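Brurketside Two-Arm Teaching Set

The Brurketside set is for showing a robot a tabletop task by remote control. The operator moves two hand-held leader arms, and the two work arms copy the motion. Every run is saved as one demonstration, with joint positions, gripper opening and camera views on the same clock.

Small packaged goods make a good first job. Soft packets fold under the fingers, so operators should close the gripper slowly and keep the speed setting at 100 or lower until they have the feel of it – the default is 300.

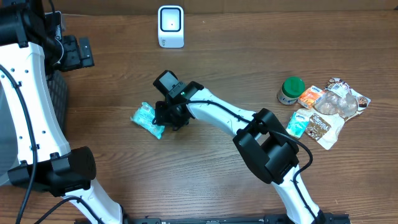 Tanner Perron wrote to us that wrinkled wrappers took his operators longer to learn than jars did, and that his shop now records soft packs first thing in the morning, before hands get tired. He would like a pedal for throwing out a bad run. The pedal is sold separately as the Zikarside foot switch.

In the box: two work arms with parallel grippers, two leader arms, cables, table rail and the Poirier recording software. Storage on the base unit holds 1568 demonstrations – older ones can be moved to an outside drive.

Part number and lead time on request from the Fakudmont sales desk.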